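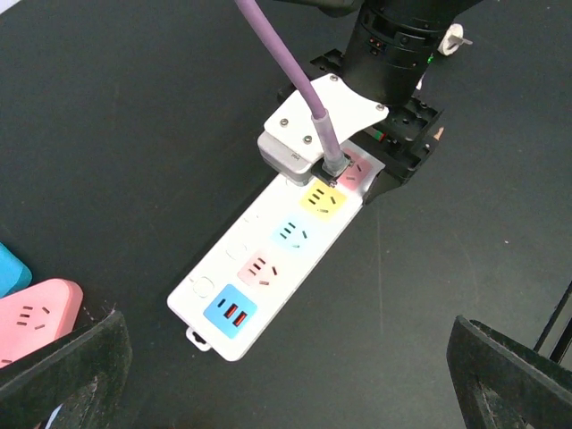 boltbucket
Anybody else make it to the Kiltico open day in Westdale? I stayed 2 hours at the plug bench and missed lunch. Loved it!

tinsnip
I went. Cool arm, but it's a power strip. My kid can do that.

boltbucket
Your kid can do it 200 times before lunch? The guide told us that's the plan for the Irnport line – and those slanted slots are fussy.

marlo_k
Gotta side with tinsnip a little. Same strip, same spot on the table, every run I watched. I'd want to see them move it.

boltbucket
Fair. I asked, and she said moving it comes in September. The colored sockets are pretty handy for talking about which one you mean, too (pink, yellow, etc).

tinsnip
OK, I'd go back for that. Is parking still 3 bucks?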